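Telside Open Day: Common Questions
Updated 2023-08-05

When are the doors open?
From 10 to 7. The last demonstration starts 80 minutes before closing.

Do I need a ticket?
No. Sign in at the Drinilcombe desk.

Can children come?
Yes, with an adult.

What will I see?
Two arms working over a mat next to a small set of shelves stocked with boxes and bottles. Staff take questions between runs.

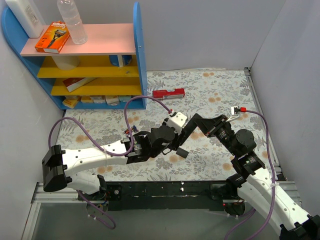 Kvido Vaněk wrote to us that the January demonstration was too short and that he would have liked more time for questions.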